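Home | News | Shifts | Canteen | Back Issues

The Arms Are Staying

Sunday, November 24, 2019
By Nouhaila Erraji

So the trial is over and the trial has been extended, a distinction management explained to us twice with a slide. Two robot arms will be part of kit packing at Curklow until at least January, and Shoshana Obi, who ran the packing bench before she ran the robots, has been given a new title with the word "transition" in it. She says it came with no extra money and a lanyard.

For those on nights who missed the meeting, a recap. Kit packing is the part of the building where small parts go into trays for the Drillura sets. It has always been five people at a long bench, a radio nobody would admit to tuning, and a great deal of reaching. The reaching is what the company wants rid of. Last year the bench produced 26 entries in the first-aid book, nearly all of them wrists and shoulders, and somebody upstairs finally read the book.

The five jobs are safe for now. I asked for that to be put in writing and was told it was in the minutes, and I then asked for the minutes. They have arrived, and it does say so, on page 29, below the parking arrangements. What changes is the work. Two of the five stay on packing. Two move to checking and returns at Majimbun, a bus ride away and a half hour earlier start. The fifth spot is a tender role. Tending means you stand near the arms, set out what they need, and put things right when they don't like what they've been given.

Marks so far are mixed. On a good day the arms are slow and steady. On a bad day they are slow. Shoshana keeps a log, and the entry everyone quotes is the morning they spent declining to pick up a bracket that had been set down at an angle. A person would have turned it around without noticing they'd done it. The log runs to 723 lines now and she would like people to stop adding jokes to it, although she laughed at the one about the pension.

Before they get anywhere near a real tray, the arms practice on colored cubes. There was some feeling about this on the bench. People who were given one afternoon's training and a hairnet in their own first week have pointed out that they were never offered cubes. I passed this along and was told it was noted. 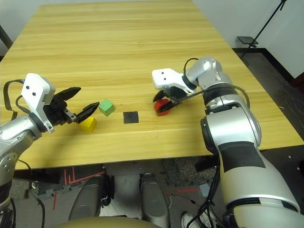 The bigger complaint is pace, and here I think the bench has a point. When you work next to something that never stops to stretch, you stop stretching too. Two of the packers told me they had skipped a tea break without being asked to, simply because it felt odd to walk off. Breaks are still breaks. Take them. The arms won't be offended, and if they are, Skisness sold them to us and can come and talk to them.

There's also the matter of the tender role, which pays the same as packing and asks for a good deal more patience. Three people have put in for it. If you want to be a fourth, speak to Shoshana before the end of the month and bring your shift pattern. She'll want to know how you are with cables.

Questions about the Majimbun moves go to me, in writing please, as the corridor conversations are getting hard to keep straight. Travel time is still being argued over. The radio stays on the bench.

Contact the newsletter desk | © 2019 Curklow Staff Newsletter | Back to top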